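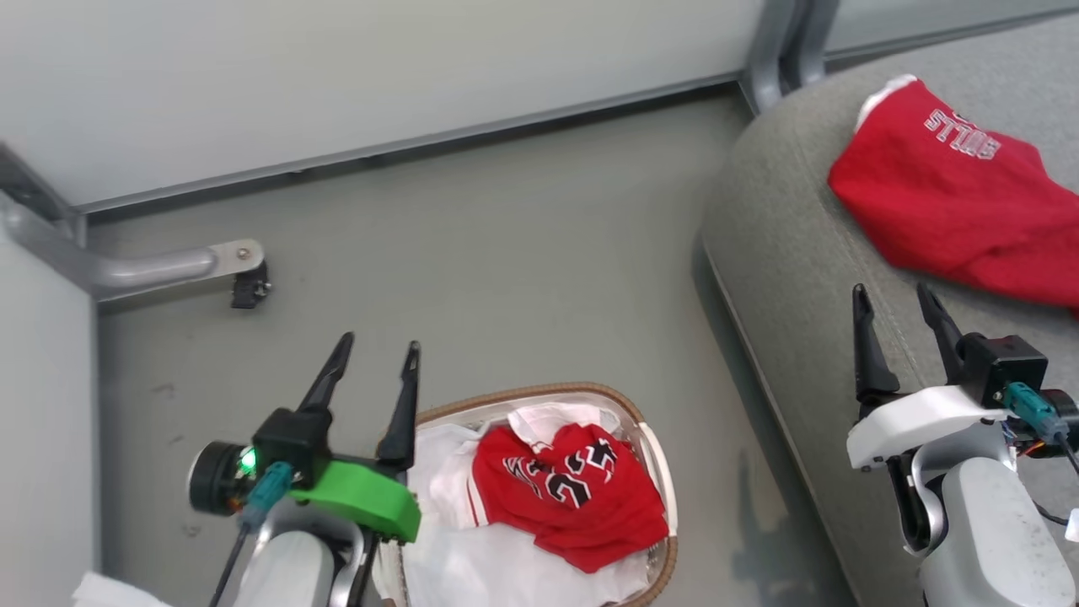
Open day notes, August

Got to the Gisholm hall just before 10 and had the two-arm cell nearly to ourselves until lunch. Leif Åberg was running it, Amirul Sopacua was on the laptop, and they let me stand right behind the arms the whole time, which made my month!

The job is laundry. Clothes go between the cushion and the basket, one piece at a time. I've read plenty about cloth handling – seeing it at arm's length is another thing. A shirt never lies the same way twice, and I kept guessing wrong about where the gripper would go in.

Amirul had the wrist view up on the second monitor and I spent most of the morning glued to it. You see so much more of the folds from there.

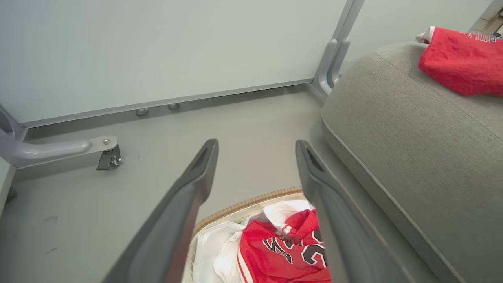
Wrist view, fingers open over the basket with the red 23 jersey in it.

Things I asked, with answers as I scribbled them:

Training set for this task: 600 runs, all recorded on the Rustad bench before they moved the arms over. Leif wants more with thin fabric.

Finger change: 4 screws. Long flat fingers for cloth, the stubby Mekov ones for boxes.

Delay on the wrist video: 42 ms on their network. Ours in the Erton room is worse and I want to know why.

Lighting: whatever the hall has. I would have bet on extra lamps.

Leif's opinion is that the second piece is harder than the first, as you have to leave alone whatever is already in the basket. Amirul disagrees and says the cushion is the trouble, with that rounded edge.
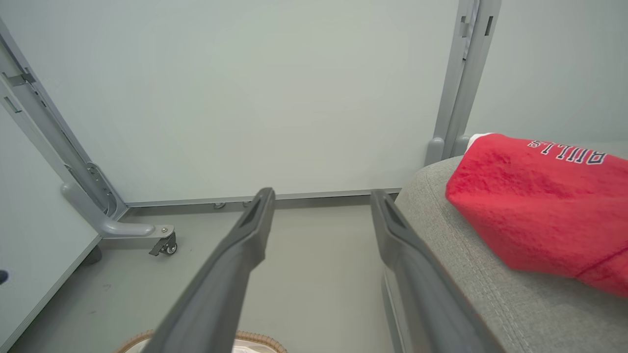
I'm with Amirul on this one, at least until we've tried it ourselves. Our test table is flat and hard and we have been making life easy for the planner. A soft seat would cost us next to nothing (there's an old one in the break room) and I'd love to have it in place before the next round.

To do: send Leif our gripper drawings, ask Amirul for the video settings, measure the break room cushion.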